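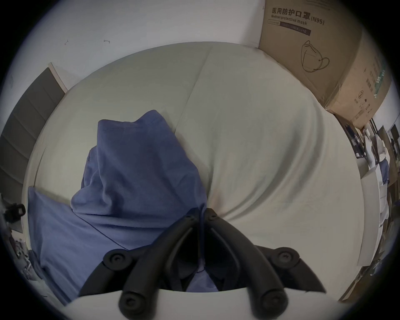 빨래를 어디서 개느냐는 물음에 한 참여자는 식탁은 밥 먹는 자리라 옷을 올리기 싫고, 바닥은 허리가 아파서 결국 침대로 가게 된다고 답하였다. 다른 참여자들의 답도 크게 다르지 않았다. 건조대나 건조기에서 꺼낸 옷은 우선 침대 위에 쏟아지고, 그 자리에서 펴지고 접힌 다음 서랍으로 옮겨진다. 침대를 쓰는 이유로는 넓다는 점과 옷장이 가깝다는 점이 함께 언급되었다.

4.1 침대를 작업면으로 쓸 때의 조건

옷 개기에 관한 기존 논의는 대체로 단단하고 평평한 탁자를 전제로 한다. 의류 매장의 접기 교육이 그렇고, 가정학 교재의 그림도 대부분 그렇다. Sunero 생활조사에서는 응답자 3,000명 가운데 가장 많은 수가 침대를 옷 개는 장소로 꼽았으나, 침대라는 면의 성질이 접기에 어떤 영향을 주는지는 조사 항목에 들어 있지 않았다. 본 절에서는 이 점을 다룬다.

침대가 탁자와 다른 점은 우선 면이 눌린다는 것이다. 옷의 한쪽을 누르면 그 자리가 내려가고, 옆에 놓인 부분이 그쪽으로 기운다. 얇은 티셔츠에서는 영향이 작지만 데님이나 두꺼운 면바지처럼 무게가 있는 옷에서는 접는 선이 조금씩 밀린다. 다음으로 면 자체가 천이라는 점이 있다. 옷과 시트는 모두 섬유이므로 마찰이 크고, 옷을 끌어당기면 시트가 함께 딸려 온다. 이때 시트에 생긴 주름은 그 위에 놓인 옷에도 굴곡을 만든다.

또 하나의 조건은 높이와 깊이이다. 침대는 서서 쓰는 탁자보다 낮고, 벽에 붙여 놓은 경우에는 벽 쪽 가장자리까지 손이 닿지 않는다. 따라서 실제로 쓰이는 면은 침대 전체가 아니라 사람이 서 있는 쪽의 띠 모양 구역에 한정된다. 나머지 넓은 면은 아직 개지 않은 옷이나 다 갠 옷을 쌓아 두는 데 쓰이기도 하고, 그대로 남기도 한다.

4.2 펴기 단계

접기 기록은 모두 400건이며, 각 기록을 펴기와 접기의 두 단계로 나누어 검토하였다. 펴기는 뭉쳐 있는 옷을 집어 드는 때부터 접는 선을 정할 수 있을 만큼 옷이 펼쳐지는 때까지로 정의하였다. 이 정의는 Rajput 분류표의 앞 두 항목을 합친 것에 해당한다.

펴기에서 시간이 가장 많이 드는 부분은 옷의 양 끝을 찾는 일이었다. 셔츠는 어깨솔기와 깃이 단서가 되고, 바지는 허리단이 단서가 된다. 허리단은 두껍고 모양이 유지되므로 한번 찾으면 나머지는 쉽게 따라온다. 반면 허리단이 안쪽으로 말려 들어간 바지나 한쪽 다리가 뒤집힌 바지는 다시 들었다 놓는 동작이 여러 차례 반복되었다.

양 끝을 잡아 가로로 늘이는 동작은 거의 모든 기록에 나타났다. 이 동작만으로 옷이 펴지는 것은 아니다. 양 끝이 서로 다른 방향으로 돌아가 있으면 가운데가 꼬인 채 길게 늘어나며, 이 상태에서 당기면 주름은 오히려 길이 방향으로 모인다. 꼬임을 풀려면 한쪽을 놓고 다시 잡아야 한다.
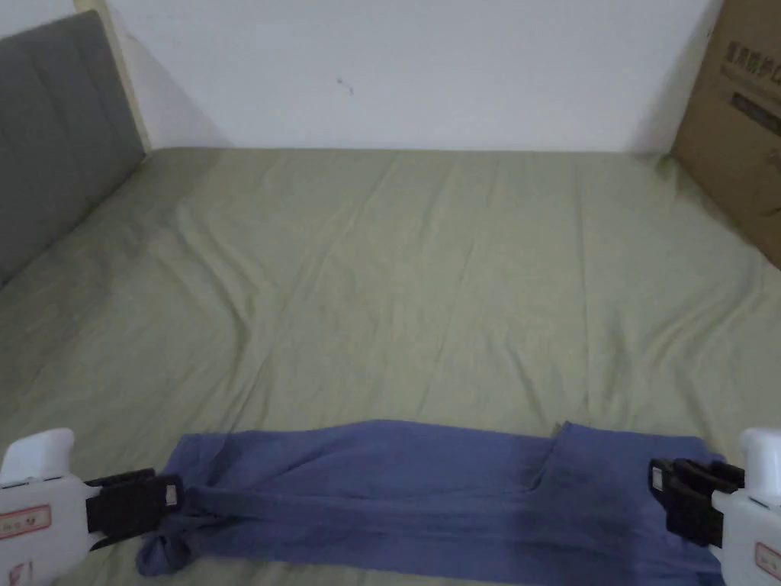 그림 1. 시트 위에 가로로 늘여 놓은 청보라색 옷. 왼쪽 끝이 뭉쳐 있다.

그림 1의 옷에는 몸판 전체에 비틀림이 남아 있고, 오른쪽 부분에서 덮개나 주머니 가장자리로 볼 수 있는 접힌 부분이 확인된다. 이런 형태는 펴기 단계에서 자주 보이는 것으로, 본 연구에서는 ‘늘임 상태’로 부호화하였다. 늘임 상태는 옷이 길어 보이기 때문에 펴기가 끝난 것으로 오인하기 쉽다. 부호화 초기에 판정이 갈린 기록의 상당수가 여기에 속하였다. 이후에는 옷의 폭이 본래 폭의 절반에 미치지 못하면 길이와 관계없이 늘임 상태로 판정하도록 기준을 고쳤다.

고친 기준에서도 어려움은 남는다. 신축성이 있는 운동복은 잡아당기는 동안 폭이 줄었다가 놓으면 돌아오므로 어느 시점을 보느냐에 따라 판정이 달라진다. 이 경우에는 옷을 놓은 뒤의 상태를 기준으로 하였다. 안감이 있는 옷은 겉감과 안감이 따로 접히는 일이 있어 별도로 표시하고 비교에서는 제외하였다.

4.3 시트의 상태

시트는 고무단이 있는 매트리스 커버형과 덮기만 하는 평면형으로 나누었다. 커버형은 모서리가 잡혀 있어 크게 밀리지 않지만, 안쪽에는 길고 얕은 주름이 생긴다. 평면형은 옷과 함께 움직이는 폭이 훨씬 크고, 몇 벌을 개고 나면 가장자리가 한쪽으로 몰리는 일이 많았다. 두 유형 사이의 차이는 옷의 종류에 따른 차이보다 분명하였다.

커버형 시트의 주름을 따로 살펴본 까닭은 참여자들이 이를 거의 의식하지 않았기 때문이다. 주름이 눈에 보여도 그대로 두고 그 위에서 옷을 개는 경우가 대부분이었다. 얕은 주름은 접기 결과에 뚜렷한 영향을 주지 않았다. 다만 손바닥으로 옷을 쓸어 펴는 동작에서는 아래의 주름이 옷의 주름처럼 느껴져, 이미 펴진 부분을 다시 쓸어내는 일이 있었다.

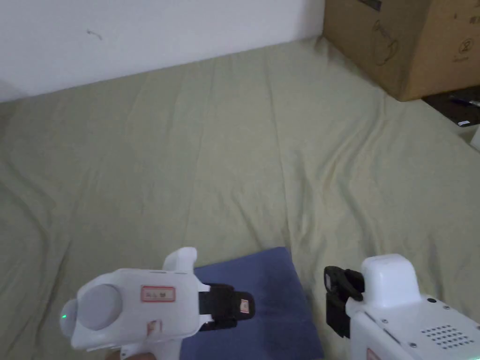

그림 2. 벽 쪽에서 앞쪽으로 이어지는 시트의 주름. 오른쪽 위에 골판지 상자가 놓여 있다.

그림 2에서는 가운데 부근의 세로 방향 주름이 두드러지고, 왼쪽 절반에는 그보다 얕은 물결이 이어진다. 무늬가 없는 연한 녹색 시트여서 주름은 음영으로만 구분된다. 무늬가 있는 시트에서는 무늬의 휘어짐으로 주름을 읽을 수 있지만, 무늬와 옷이 섞여 보여 옷의 윤곽을 가리기가 더 어려웠다. 부호화 작업에는 단색 시트가 유리하였다. Timonlow 계열의 시트처럼 표면에 잔골이 있는 직물은 빛의 방향에 따라 골과 주름이 비슷하게 보이므로 판정에 시간이 더 걸렸다.

침대 위나 그 가장자리에 옷이 아닌 물건이 있는 경우도 많았다. 상자, 베개, 충전기, 책, 필기구 등이 기록되었으며, 대부분 옷을 개기 전에 치워지지 않았다. 물건이 벽 쪽 구석에 있으면 앞서 말한 띠 모양 구역과 겹치지 않아 작업에 지장이 없었다. 그러나 갠 옷을 쌓을 자리가 줄어들고, 그 결과 더미가 앞쪽으로 나오면서 펴기에 쓸 폭이 좁아지는 경우가 있었다. 긴 바지를 가로로 펴려면 폭이 충분해야 하므로, 더미가 옆에 있을 때는 바지를 세로로 돌려 펴거나 반으로 접은 뒤에 놓는 방식이 늘었다.

물건을 치우도록 요청한 기록과 그대로 둔 기록을 비교하면, 한 벌을 개는 데 걸린 시간에는 차이가 거의 없었고 다 갠 더미의 가지런함에는 차이가 있었다. 가지런함은 더미를 옆에서 보아 접힌 변이 얼마나 맞는지를 기준으로 5단계로 매겼다. 물건을 치운 쪽의 점수가 높았으나, 치우는 데 걸린 시간을 더하면 전체 작업은 오히려 길어졌다.

4.4 놓는 위치와 방향

작업 위치는 참여자가 서는 쪽에 따라 정해졌으며, 서는 쪽은 방 안의 가구 배치가 사실상 결정하였다. 머리판과 벽이 만나는 구석은 거의 쓰이지 않았다. 몸을 기울여야 닿는 데다 옷을 그쪽으로 밀면 다시 가져와야 하기 때문이다. 옷은 몸과 가까운 가장자리에 모이고, 다음에 갤 옷은 그 왼쪽이나 오른쪽 구석에 놓였다. 어느 쪽 구석을 쓰는지는 같은 참여자 안에서는 대체로 일정하였다.

방향의 경우, 상의는 깃이 몸에서 먼 쪽을 향하도록 놓는 사람이 많았고 하의는 허리단을 옆으로 두는 사람이 많았다. 상의는 좌우를 안으로 접은 뒤 아래에서 위로 올리는 순서가 일반적이므로 깃이 멀리 있는 편이 편하다. 하의는 두 다리를 겹친 다음 길이를 줄이는 순서이므로 가로로 두면 제자리에서 접기를 마칠 수 있다. 탁자에서는 폭이 모자라 이 방식을 쓰기 어렵고, 이 점에서는 침대가 더 나은 작업면이었다.

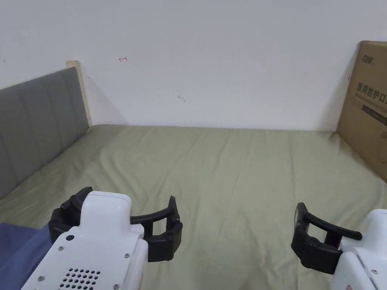

4.5 제한점

첫째, 방의 조명을 통제하지 못하였다. 시트와 옷의 주름은 음영으로 판정하므로 빛의 세기와 방향이 결과에 영향을 준다. 일부 기록에는 Voltach 조명을 보조로 사용하였으나 모든 방에 같은 위치로 둘 수 없었다. 그늘이 진 구석에서는 짙은 색 옷의 접힌 부분이 잘 구분되지 않아 판정을 보류한 경우가 있다.

둘째, 매트리스의 단단함을 직접 측정하지 않았다. 4.1에서 언급한 눌림의 영향은 참여자의 진술과 접는 선의 위치를 근거로 한 것이며, 단단함과 접기 결과의 관계를 수치로 제시한 것은 아니다. 후속 측정은 8월에 진행할 예정이다.

셋째, 다루어진 옷이 일상복에 치우쳐 있다. 이불 커버나 커튼처럼 침대보다 큰 천은 접는 방식이 전혀 다르며, 본 절의 분류를 그대로 적용하기 어렵다. 양말과 속옷처럼 작은 세탁물은 펴기 단계가 짧아 별도의 표로 정리하였다.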